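Berimside Sorting Cell: Progress Report to the Lunde Fund
November 6, 2025

Work on the bottle clearing task continued through October at our Skandcombe site. This report deals mainly with a gripper fault on the right arm, which the Fund asked us to describe in full.

On two occasions the right gripper failed to open when told to release a bottle over the bucket. On the second, the arm began its return move with the bottle still held and struck the bucket rim. No person was inside the enclosure and no injury occurred. Hemi Baxter stopped the cell by hand and work was suspended for five days.

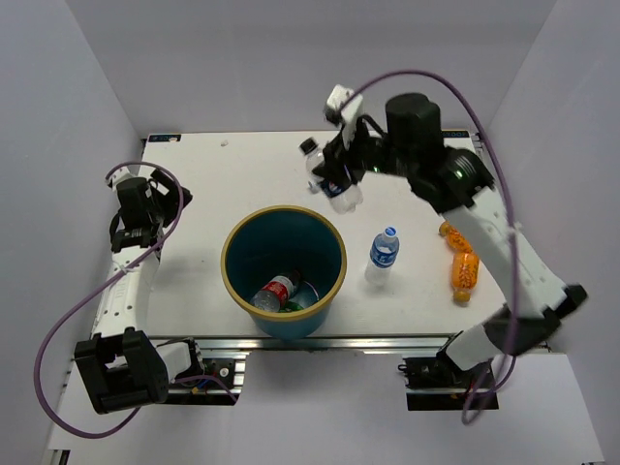

Bottle clearing task: right arm holding a bottle, left arm folded back.

The fault was traced to the Flidetti control software, which treated a late reply from the gripper as a completed release. The return move is now blocked until the gripper reports that it is open – if no report arrives, both arms stop where they are. Closing speed has not been changed.

Four of the eight planned test sessions have been completed under the new settings, with no repeat of the fault. The remaining four will be run before the next payment is claimed. We do not ask for any change to the budget, but request that the final report date be moved back by two weeks.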